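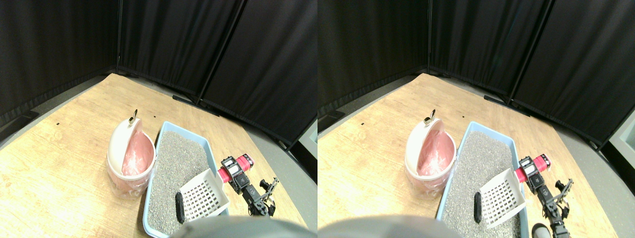 Figure 7.1 A litter tray with grey granular litter, and a lined bin with a flip lid

Chapter 7
Small Wastes of the Household

In Chapter 6 we followed kitchen scraps from the sink to the compost heap. Now we turn to wastes which are small in volume but travel badly: pet litter, ash, sweepings. Many litters are made of clay. Clay does not rot, so it stays in landfill in nearly the same form as it came out of the ground.

The town of Paselville weighed its household rubbish in September. From 667 homes it collected 3,595 kilograms, and pet litter was sorted as a separate class – a step that most towns leave out. We will use these results again in the exercises.

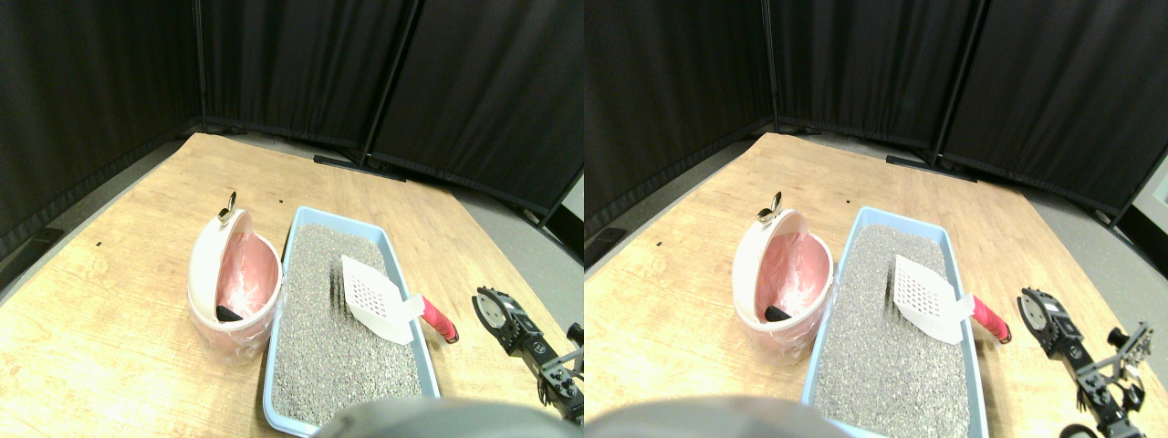
Figure 7.2 Table with a light wood-grain surface

Surfaces also belong to our subject. Dust from litter settles on furniture and floors, and it should be wiped with a damp cloth, not swept dry. Section 7.2 explains how the size of a grain decides how far it is carried by air.

Before reading on, write down which wastes in your own home have no bin of their own.

Comments

plovulmont: Is the weight in kilograms before or after drying?

Żak: Our class used this chapter. Section 7.2 was hard but useful.

truditz_reader: Please add the answers for Chapter 6 also.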